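Stikville Spelling Lists - README

Last touched 2/16/22, and I'll try to keep this file in step with the lists from now on (I say that every time).

Hi! I'm Meriem, and these are the word lists behind the Stikville spelling bee, cleaned up and put in plain text files so other people can use them. If you run a bee for kids, or you just want a big pile of words sorted by how often real children get them wrong, help yourself.

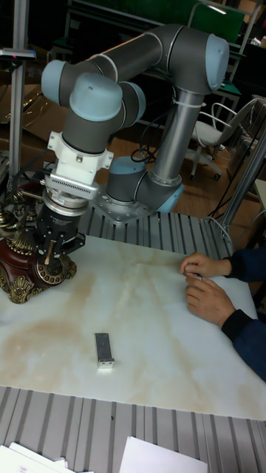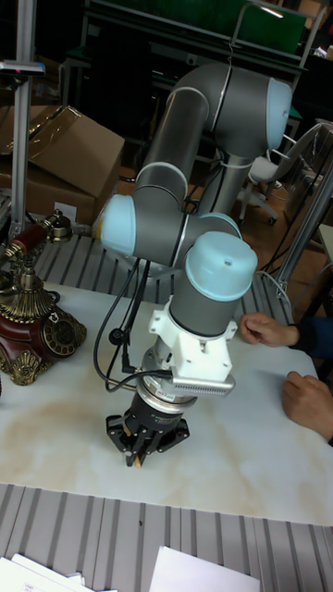
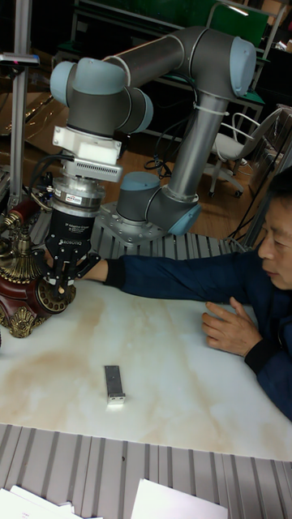
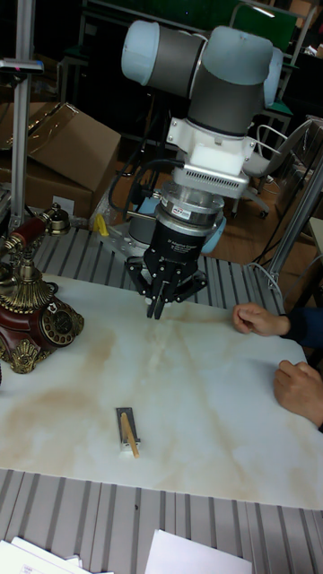
What's in the folder

words_main.txt is the big one, with 1,798 words, one per line. Lowercase unless the word really needs a capital. I went back and forth on words like "french fries" and in the end I threw out anything with a space in it, so no french fries.

words_tested.txt has the 1,045 words from the main list that have come up in at least one round. Each line has the word, a tab, the number of times it was read out, another tab, and the number of times it was missed. No names, no ages, no school names. Please don't write to me asking which kid missed "necessary." It was a lot of them!

sentences.txt has a sample sentence for each tested word. Mostaf­a Salem wrote nearly all of these and he has a thing for soup, so if you wonder why so many of them take place over lunch, ask him. I fixed a few where the sentence gave away the spelling of a tricky bit by using a related word (you can't read out "sign" in the sentence for "signature" and call it fair).

levels.txt splits everything into Bito, Lanz and Mukitz. Those are our names for easy, middle and hard. They come from three stuffed animals that used to sit on the judges' table, and by the time I took over the lists the names were in every file and every kid knew them. Bito is for the youngest spellers, Mukitz is the stuff that makes parents go quiet.

How the levels got picked

At first it was pure gut feeling. Somebody thought a word looked hard, and it went in Mukitz. Then I started writing down the misses on the back of the score sheets, and wow, we were wrong about so many of them. Long words are often fine - kids practice long words, they like them. "Encyclopedia" gets spelled right over and over. Meanwhile "separate" was down in Bito for years and it was wiping out half a round.

So now a tested word moves up if it gets missed more than half the time, and down if hardly anyone misses it. A word has to be read out at least 2 times before I'll move it at all, and yes, that's a low bar, but we only hold the thing once a year in June and I'd be waiting forever otherwise. Untested words are still wherever somebody's gut put them. Treat those with a bit of suspicion.

Spelling choices

American spelling all the way through: color, gray, traveler. If a dictionary gives two spellings we accept both on the day, but the list only shows the first one. I keep meaning to add a column for the second spelling. "Doughnut" has caused one real argument and I would like it not to cause another.

I also took out words that sound the same as another common word, unless the sentence makes it totally clear. "Pair" stayed. "Canvass" is gone, and I don't miss it.

Known problems

A few words are in there twice with different levels. I've caught most of them, and if you find one, go with the harder level.

The miss counts from the oldest sheets are shaky. One set got folded up in a damp coat and I had to guess at some sevens that might have been ones.

There are too many food words. See the note about Mostafa.

There's no sound file for any of this and I don't plan on making one. Readers at our bee get the list the night before and call me if they're stuck on how to say something.

Using the lists

Do what you like with them, change them, print them, cut them into strips and pull them out of a hat. A mention of Stikville is nice but I won't chase you for it. If you keep your own miss counts I would love a copy, especially for the Mukitz words, where I have so little to go on. I'd like the main list to get to 2,000 words before the next bee, so suggestions are welcome too - just no more soup.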